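Bresetside Shared Workshop forum > Builds > Arm bench, pushing tool and which board to use

calero_j
July 6, 2024
Hello all. I continue my build on the blue perforated table. I changed the gripper for a plain rod, because I want the arm only to push things for now. The work surface is a maple cutting board, bolted down near the corners. My target is to sort the toy blocks by colour, and I let it run 200 pushes per evening.

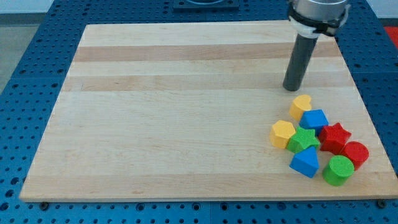
My difficulty is the height of the rod. If I set it 4 mm over the wood it pushes well, but the star shapes turn around their points and go where they want. With more height it rides up on the blocks. Has someone a good value?

Jakuvitz
Lower it to 2 and slow down. Also I would get rid of the maple. Grain runs one way, so friction is different along and across. Use a sheet of melamine, they have offcuts in the bin by the door.

calero_j
Thank you, but I prefer to keep the board. It is flat, I measured it in July when the heating was on and again when it was off. And the pale colour is kind to my camera.

Au_bench
I disagree with Jakuvitz. I did 2000 pushes on raw timber and the direction of grain was lost in the noise. The stars are your trouble, mate. Take them out, tune with the square and the cylinders, then put them back.

Jakuvitz
Was yours sanded? Mine was not, maybe that is the difference.

Au_bench
Sanded, 240 grit. Fair point.

calero_j
I will try without the stars first, at 40 mm per second, and write the numbers here.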